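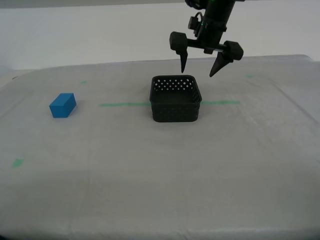 ## The Sitis basket, with the Pikano block and the Presano table cloth

We have been selling the Sitis basket at Kourkoulas for long enough that plenty of you order it by writing "the black one, same as before," and we always know what you mean. It's a low, open basket in black plastic, with rounded corners, small holes all over the sides and a smooth solid band along the rim. It was bought in as a tidy-up basket for playrooms, and people have since written to tell us it lives under their sink, on top of their dryer, or in the trunk of the car with the jumper cables in it. We're happy with all of those.

The other two things on this page are the ones that most often leave the warehouse in the same carton. The Pikano is a plain foam block in a good strong blue, and the Presano is the pale gray cloth we like to put under everything. You can buy each one alone, and there's a set price further down if you want the lot.

### What the basket is good at

It holds small things where you can get at them. The walls are low, so a child (or a grown-up who is sitting down and doesn't feel like standing up again) can reach in without tipping it over. The Pikano comes to something like a third of the basket's width, which gives you a fair idea of how many will sit along the bottom before you have to start a second layer.

The holes do their share of the work, too. Crumbs and sand go through them, so please shake the basket out over the lawn and not over the carpet — we speak from experience. You can rinse it under the tap or hose it down in the yard, and then stand it upside down on a towel. We don't recommend the dishwasher. A customer tried it in January and sent us the result, and it no longer sits flat.

- Weight: 400 grams
- Color: black only (we've asked about other colors, and we'll ask again)
- Sold singly or in packs of 4
- Nests with others of the same size, and comes apart again if you twist a little as you lift
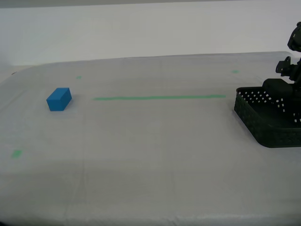

### The Pikano block

Foam, blue, square-edged, and very easy to like. It's light enough that nothing much happens when one lands on your foot or gets thrown at the dog. The surface has a slight matte finish, and the color is the same all the way through, so a nick in the corner shows blue and you tend to forget it's there.

Teachers buy these for sorting and building games, and so do parents who have had enough of wooden blocks on a hard floor at six in the morning. 

Foam does take dents. Most of them ease out by themselves overnight. Sharp fingernails and puppies are another matter, and we can't replace blocks that have been chewed, though we do enjoy the letters.

- Sold singly, or 40 to a carton for schools and clubs
- Wipe with a damp cloth and a drop of dish soap, then leave to dry away from the heater
- Not for the bathtub (it will soak up water and stay heavy for days)

### The Presano cloth
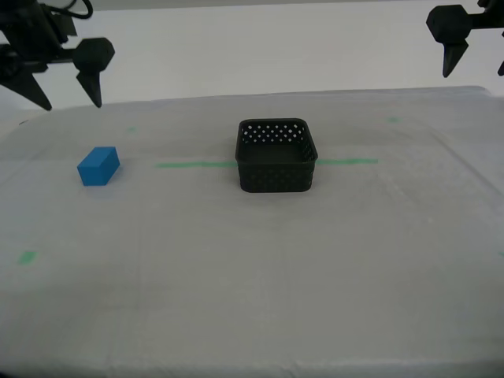 Choosing a cover for a work or play table is harder than it sounds, and we went through a good number of samples before settling on the Presano. Plastic sheeting slides around, and patterned cloth makes it a chore to find anything small. The Presano is a quiet white-gray that lets whatever you put on it stand out. It's shipped folded, and you should expect to see where: there will be soft wrinkles and a few faint fold lines across the top, and perhaps one long crease running off at a diagonal. They bother some people and not others. If you're one of the bothered ones, a warm iron on the back will take care of most of them, or you can lay the cloth out the night before and let it settle.

The cloth is 90 inches long and meant for a large table. Let a bit hang over the back so it doesn't creep forward while you're leaning on it. Wash it cool, with other pale things, and hang it over a door or a line. We'd keep it away from beets and permanent marker.

### Ordering

The set is one Sitis basket, one Pikano block and one Presano cloth, packed together with the block inside the basket and the cloth tucked around them both — it saves on paper, and the basket arrives in better shape. If you'd like extra blocks added to the same carton, write that in the notes box when you order and we'll fit in as many as we can before moving you up a carton size.

Set prices hold until 30/06/2018. After that the basket and block stay as they are and the cloth goes up a little, which we're sorry about, but we've kept it where it was for as long as we could.

Returns are simple. If something isn't right for your table or your shelf, send it back clean and we'll refund it, and that includes a cloth you have already ironed. Baskets from a pack of 4 can be returned one at a time. For full cartons of blocks, please get in touch first so we can arrange a pickup, as they're very light but take up a surprising amount of room in a hallway.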